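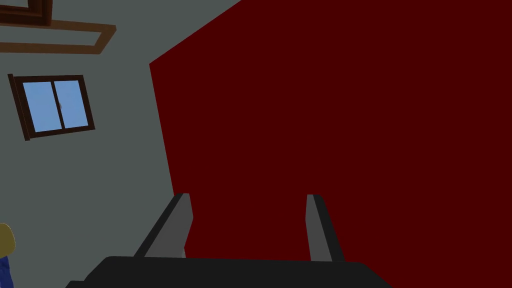

The simulated practice room in May, gripper open and nothing in it yet.

Progress report to the Skokance small grants desk
From: Diane Boychuk, for the Gretis shared workshop
Date: 2019-05-06

Hello again, and thank you for being so patient with my last report, which I know ran over the page limit (I'll try to behave this time, but you know me by now).

The money first. Of the $1,205 you gave us we have spent all but $370, mostly on motors, bearings and a decent power supply, and I've kept the receipts in the blue folder whenever you'd like them. Our hours are well up on the winter. We had 16 members on the build list at the last tally, and between them they've put in about 70 evenings at the bench and the computer, which pleased me no end!

Most of our effort has gone into the simulation, because a bad move there costs us a cup of tea and a bad move on the bench costs us a gearbox. We're calling the pair of arms Vemora, after a long and very silly vote. The practice room now has its coloured walls, a window and some timber trim up high, and we can look out from a gripper's own point of view.

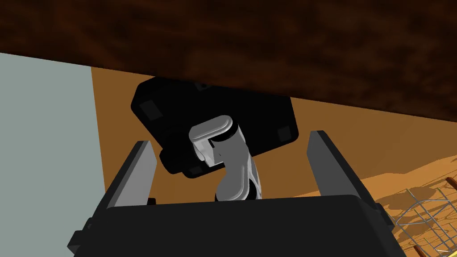 Clearance is the job that has taken longer than I promised you. Reaching across open space is coming along nicely, but working low down near furniture is another matter, and our path planner (we named it Rivadeneira) still treats an arm as thinner than it is. You'll see what I mean from the second arm, with its big black gripper body tucked right up close under that brown surface - I'd like a good deal more air in there before we try the same sort of pose on the bench. The wire basket on the floor is another thing we have to plan around, and its open mesh makes for a fiddly collision shape, so we may swap in a plain box for the maths.

Next up is a proper safety margin around both arms, then finishing the wrist brackets. I'd like to put the remaining $370 towards spare fingers and a second emergency stop, if you're happy with that. Could you let me know before we order?

Warm regards,
Diane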